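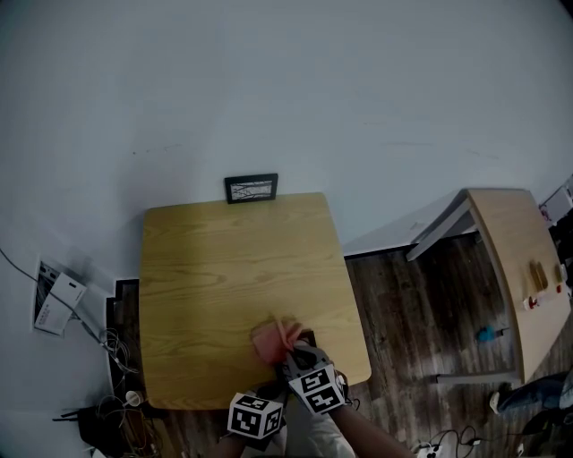 Paño de color salmón sobre la mesa, con un marco negro al fondo.

Zendness Addo: prueba de la bolsa trasera para moto

La Addo es la bolsa de asiento grande de Zendness, un modelo enrollable de 34 litros que se fija sobre la plaza del pasajero o sobre la parrilla. La compré en Dallness y la he llevado cuatro meses en una trail de media cilindrada, casi siempre sin maletas laterales. Durante ese tiempo la he usado para ir al trabajo, para la compra y para un viaje a Flesau de casi 690 kilómetros entre ida y vuelta, con lluvia en buena parte del regreso.

Antes tenía un baúl rígido. Lo quité porque en autopista, con viento lateral, notaba la dirección ligera, y porque en ciudad me estorbaba al subir y bajar.

Montaje

La bolsa se sujeta con cuatro correas que se pasan por debajo del asiento o se enganchan al subchasis. Las correas se quedan puestas en la moto y la bolsa se suelta con hebillas. La primera instalación es lenta: hay que desmontar el asiento, buscar puntos de anclaje que no rocen el escape y ajustar el largo varias veces. Las instrucciones son un dibujo pequeño y poco claro, en el que no se distingue la correa delantera de la trasera. Una vez hecho, quitar y poner la bolsa es cuestión de un momento, también con guantes de verano. Con guantes gruesos las hebillas cuestan más.

El sobrante de correa viene con unas gomas para recogerlo. Una se me soltó en la primera semana y acabé cosiendo una tira de velcro. Conviene revisar ese punto antes de salir, sobre todo en motos con la cadena o la rueda muy expuestas.

Capacidad y acceso

En los 34 litros me entran el traje de agua, una muda, un forro, el neceser, el candado y unas zapatillas. Un casco integral de talla M entra justo y obliga a dejar el cierre casi sin enrollar, con lo que se pierde estanqueidad. Hay además un bolsillo exterior plano para los guantes y la documentación, que no es impermeable y así lo indica la etiqueta.

El acceso es solo por arriba. Si lo que se busca está en el fondo, hay que vaciar media bolsa. El interior es de color gris claro y se agradece al anochecer en un área de servicio.

En marcha

Bien apretada, la bolsa no se mueve. Después de los primeros kilómetros hay que dar un tirón a las correas, porque la carga se asienta. En curva no se nota y en autopista apenas afecta, bastante menos que el baúl. En pista, de pie sobre las estriberas, se desplazó un poco hacia la izquierda cuando iba medio vacía. Cargada del todo se quedó en su sitio.

Con pasajero no sirve, salvo que la moto tenga una parrilla larga.

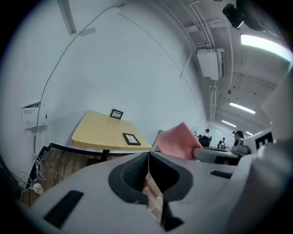 Lluvia y limpieza

De vuelta de Flesau llovió durante toda la mañana. La ropa llegó seca. En el bolsillo exterior había agua, como era de esperar, y los papeles se salvaron porque iban en una funda. El tejido exterior coge bastante barro y los mosquitos se quedan pegados en la cara delantera. Se limpia con agua y jabón neutro; yo no usaría la lanza a presión sobre las costuras.

Desgaste

La base tiene dos zonas brillantes donde apoya en las asas del pasajero. No hay agujeros ni hilos sueltos. En el colín de la moto sí aparecieron marcas finas en el plástico, así que ahora pongo una lámina adhesiva transparente debajo. Zendness debería incluirla en la caja.

Frente a la Addo pequeña

Hay una versión de 11 litros con el mismo cierre y las mismas hebillas. La probé en la tienda sobre mi moto. Para el día a día es más cómoda y deja pasar la pierna mejor, pero no admite el traje de agua y unas zapatillas a la vez. Las correas son compatibles, de modo que se pueden tener las dos bolsas y cambiar según el trayecto.

A favor: sujeción firme, interior seco, se quita rápido.
En contra: instrucciones pobres, gomas flojas, acceso único por arriba, roza el plástico si no se protege.

La recomiendo para quien viaja solo y lleva poco equipaje. Para dejar un casco guardado al aparcar sigue siendo mejor un baúl rígido con cerradura.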